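Skustville Daily Notes
Local / Work Life

Long Table at Ersoy Building Gets Its Own House Rules, Soda Included

Apr 20, 2019

SKUSTVILLE - The long dark table on the upper floor of the Ersoy building has been many things since the Cosine design office moved in last November. It has been a lunch counter, a mail drop, a place to sort stickers and, on one or two occasions, a table where people held a meeting. As of this week it is also the subject of a written policy.

The policy runs to 19 lines on a single page. It went up beside the stairs on Monday's heels of a long debate in the office newsletter, which has a circulation of 40 and a letters section that would be the envy of papers with 1,000 times the budget. At issue was a simple matter: who is responsible for the stuff on the table.

There is a good deal of stuff. Snacks come and go in their crackly wrappers. A red tray wanders up and down the back of the table. Soda bottles turn up at all hours, and the ones with a last mouthful in the bottom have a way of staying on, like guests who have put their coats on and then sat down again.

Under the new rules, a bottle with anything left in it belongs to whoever opened it until the end of the day. After that it belongs to the sink. Mugs may stay, provided they have "some visible character," a clause that several readers took as a slight against plain white ones. Papers may be left flat for one afternoon. Stickers, it was agreed after a second round of letters, are beyond regulation.

The newsletter had floated a stricter version in which the table would be cleared down to the wood every night. It drew 4 letters in support and a much thicker pile against. One writer argued that a bare table makes people nervous and that they will only sit down where there are crackers. Another asked what was to become of the small white cups, which live together on their brown base and had, the letter said, done nothing wrong. They stay.

The plants were also brought into it. They stand behind the table in white pots and have been growing toward everyone's paperwork for months. A proposal to trim the leaves was sent back for rewording when it emerged that no two people in the office meant the same leaves. For the time being, anyone sitting with their back to the greenery is advised to lean forward.

Downstairs, the Eton copy shop has followed all this with interest, having printed the policy twice. The first version spelled "coaster" as "coasted," and gave rise to a short but lively school of interpretation.

Coasters, for the record, are required. There is a red one. The rules are silent on what the second person with a drink is supposed to do, and the newsletter has promised to look into it.

How the table stood with the policy in force: 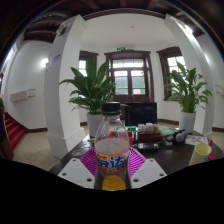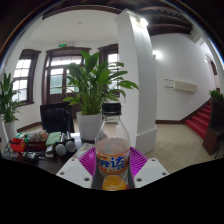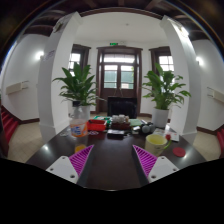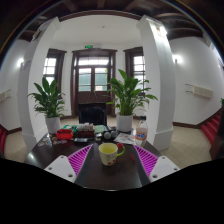 What Happens Next

The rules are on trial until the next issue of the newsletter, when readers will be asked whether the table feels any different. Early letters suggest it feels the same but that people now look at it longer before putting things down.

The orange soda has already produced a test case. A bottle was found after hours with very little in it, and its owner claimed it was being saved. The policy makes no allowance for saving. The newsletter ruled that the bottle could remain for one more day on account of the rules being new, and printed the decision in a box on its front page.

Letters on the matter of the second coaster can be left in the tray by the stairs. Letters about the leaves should say which leaves.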